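About us

Hi, I'm Loïc Texier, and I run the Vatbridge evening school

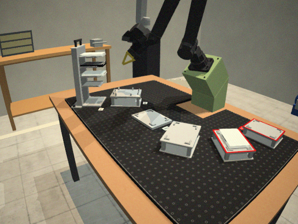

I started teaching bookbinding in my own kitchen, with 2 students and a pot of paste on the stove. I'd spent years at Joly, a small bindery that did mostly ledgers and hymn books, and when it closed I came home with a nipping press and no idea what to do with it. A friend asked if I'd show her how to fix her grandmother's cookbook. She brought her sister along, and that was the first class! Pretty much everything I teach comes back to keeping things flat and keeping them in order, so I have a soft spot for any rack with its trays stacked one above another, like the white, black and gray ones up top. A book is a stack too, after all, and if the sections get shuffled you'll be unpicking thread until bedtime (ask me how I know).

We moved into the old Sostoten building a few years later. It has big north windows, a very slow elevator and a radiator that bangs whenever I'm trying to explain the kettle stitch. Benoît Rolland joined me that first winter. He teaches the leather classes and the box making, and he's far more patient than I am – if you've never pared leather before, you want Benoît next to you.

Our main course starts every September and runs one evening a week. You'll make a pamphlet on the first night, then work your way up to a full case binding with a rounded spine. Classes are 9 people at most. Tuition is $80 a month and covers thread, board, paste and the plainer papers. Fancy marbled sheets are extra, and yes, everybody ends up buying them.

We also take in repairs when we have time. Family Bibles, school atlases, recipe books with gravy on them, I love them all. Last year we mended 78 books, and the one I remember best was a bird guide that had been dropped in a lake and dried on a car dashboard. It came out a bit wavy but it opens!

You don't need any experience or tools. Wear something you don't mind getting paste on, and bring your reading glasses if you use them. If you'd like to look around before you sign up, just write or call and one of us will put the coffee on.

– Loïc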